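# Household manipulation (robotics)

**Household manipulation** is the branch of robotics concerned with picking up, moving, sorting and putting away objects in ordinary dwellings. It is usually treated separately from domestic floor care, in which a machine moves across a surface but does not grasp anything. As of this revision, no general-purpose machine known to the editors performs a full range of household chores without supervision. Several perform single chores under favourable conditions.

## Scope

The term covers tidying, laundry handling, table clearing, dish loading and the packing or unpacking of small goods. Related shop-floor work, such as kitting and bin picking, uses much of the same hardware, but parts arrive in known positions and the lighting is fixed. Ludger Reuter's classification, used in the remainder of this article, divides chores by the object handled:

- **Rigid items** keep their shape when gripped. Phones, tins and boxed goods fall in this class.
- **Wrapped or coated items** have a rigid body but a loose or slippery outer layer.
- **Deformable items** include bedding, clothing and bags.

## Grasping small items

Two-finger parallel and angular grippers remain the most common end effectors in the field. They are cheap, easy to repair and adequate for most items narrower than the jaw opening. Ridged or otherwise textured pads increase friction and tolerate some misalignment.

Smooth, rounded bodies are harder than flat-sided ones. The contact patch is small, and a closing force applied off-centre tends to rotate the item or push it out of the jaws. Clear plastic film adds a second problem: its highlights shift with viewing angle and can be mistaken for edges by a vision system. Glossy printed surfaces cause similar errors.
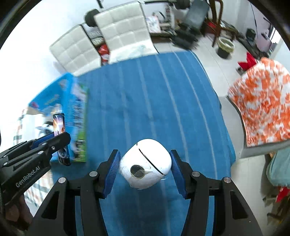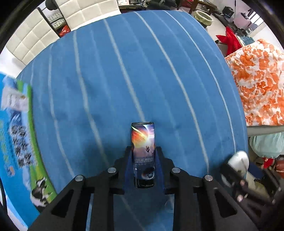 **Zadstead Robotics Society – Domestic Machines Section**

Hand-held grippers are widely used to record demonstrations of these tasks. A person operates the jaws directly, and the recorded motion is later used to train a controller for a robot arm. The method avoids the delay of teleoperation and can be carried out in an occupied room. Its main limitation is that a human wrist reaches positions that many arms cannot, so a portion of the recordings must be discarded or adapted.

## Deformable surfaces

Cloth affects a task even when it is not the item being handled. A sheet or tablecloth may drag, bunch or lift when the jaws close near it, and stripes complicate depth estimation on some stereo systems. Marlene Baumgart has argued that support surfaces should be reported in all published trials. The practice is not yet common.

Folding is the best-studied deformable chore. Machines fold towels of known size reliably but slowly. Fitted sheets, garments turned inside out and mixed laundry are still handled poorly.

## Trials

The Conar trial, run by Dörte Ruppert and Takeshi Amano, tested a single fixed arm on 521 pick-and-place attempts with small rigid items. Performance was satisfactory on a bare bench and fell off once the items were moved to bedding. A follow-up in February used 16 household items and allowed 10 attempts at each. Wrapped items accounted for most of the dropped grasps.

The Pesonen arm, a lighter design intended for kitchens, was assessed separately by Ottmar Kleinschmidt. His report noted good results in clearing cups from a table and repeated failures when two items touched. No comparable figures have been released for the Flerkov mobile base.

## Current status

Machines can do some household chores in part. Picking up an isolated rigid item of moderate size is regarded as largely solved in the laboratory. Clutter is not. Rooms in daily use contain overlapping fabrics, bags, cables and furniture at irregular angles, and a controller trained in one room often loses accuracy in the next.

Speed is a further constraint. Kleinschmidt's proposed benchmark, in which 100 mixed items must be sorted and put away in an unfamiliar room, has not been completed by any entrant without human help.

## See also

- Bin picking
- Learning from demonstration
- Parallel-jaw gripper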